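Waiting for Word: How Families in Vomville Got Their News After the Landslide
Project report by Sayaka Nakajima and Phong Phùng
Handed in Jul 26, 2020

When we started this project in February, we thought we would be writing mostly about rock and rain. Our teacher, Mr. Tanabe, let us go on thinking so for a good while, and then he asked us who in Vomville had known what, and when they had known it, and that question pretty much took over the whole spring (we don't mind, it was a better question!).

The slide closed the valley road between Vomville and Drisumcombe and left 54 households without a phone line. We talked to 20 people who lived through it, most of them over tea and a few by telephone, and we are very grateful for their patience with us.

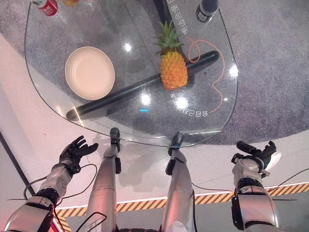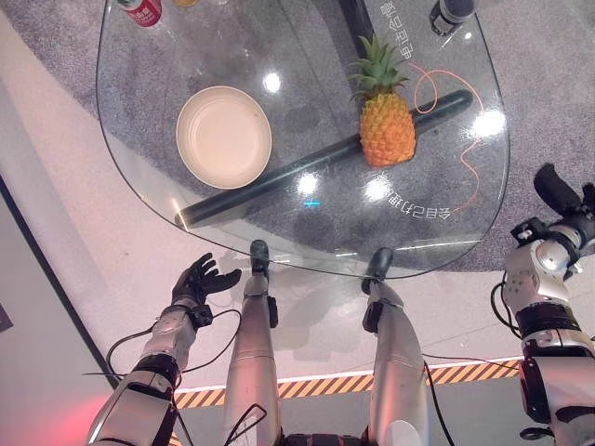
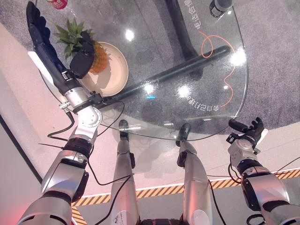
Glass table with pineapple, three views.

Most people told us they heard about the road from a neighbor at the door. Two had a battery radio, and they passed on every bulletin to the houses near them. Barış Bilgin walked over the hill to Drisumcombe with a list of names in his coat, so that relatives there would know who was safe, and he still has the list.

We would have liked to talk to more people on the Drisumcombe side, where the news came later and was often wrong. Daichi Higuchi has offered to lend us his mother's letters from that week, and we hope to read them in the fall.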